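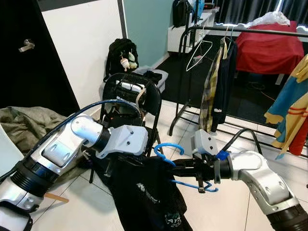
Starting a thread for the semester project, mostly so Châu Hoàng and I have one place to look things up. Two arms, one hanger, one T-shirt. The class is intro to manipulation at Jendcombe and the report is worth 56 percent of the grade.

Task as written on the sheet: get a T-shirt onto a plastic hanger using both arms, then hang it on a rack. We get to pick the shirt and the hanger. We don't get to pick the grippers.

We picked black shirts. If I did it again I would pick something lighter. Dark cloth folds into dark cloth and the depth data gets patchy right where you need the collar.

Blue hangers were an easy choice. They stand out against the cloth, so finding the hook is a plain color threshold. Three lines of code and it has needed very little attention.

How we collect data: one person drives the arms, the other resets the shirt and writes down what happened. We swap every 100 tries. Driving is more tiring than it looks and resetting is more boring than it looks.

Log so far is 329 tries. Each one gets a start time, who was driving, which shirt, and a one-word result. Our words are "hung", "half", "dropped" and "other". "Other" needs a note.
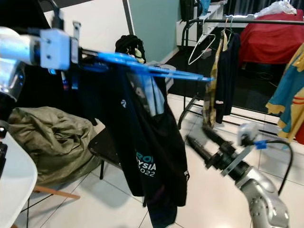 Last changed: February 6, 2018

"Half" means one shoulder of the hanger is inside the shirt and the other isn't. It is our most common result by a good margin. The first shoulder goes in fine. The second one needs the free gripper to hold the collar open while the other arm turns the hanger.

Pankaj Sisodia (our TA) told us to stop turning the hanger and bring the cloth to it. We tried that for an afternoon. The second shoulder goes in more often, but the first slips out more often too. Keeping both versions in the log for now.

Grip point matters a lot. Pinch the neck just under the hook and the hanger stays level. Pinch the hook itself and it swings every time the other arm tugs on the shirt.

Also lowered the closing force on the cloth side. At the old setting the fingers bunched up the fabric and wouldn't let go cleanly. 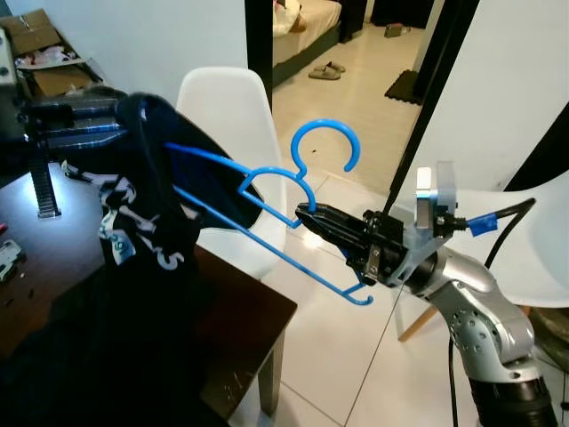 The other thing eating time is cables. If the wrist rolls too far one way the cable goes tight and the arm faults. We put a limit on that joint in software and lost a bit of reach. Worth it.

Still to do: the rack half of the task, a second shirt size, and labels for everything in the "other" pile. Châu has the labels, I have the rack.

Draft is due to Pankaj at the end of February. I'll add the result table to this thread once we both agree on what counts as "half".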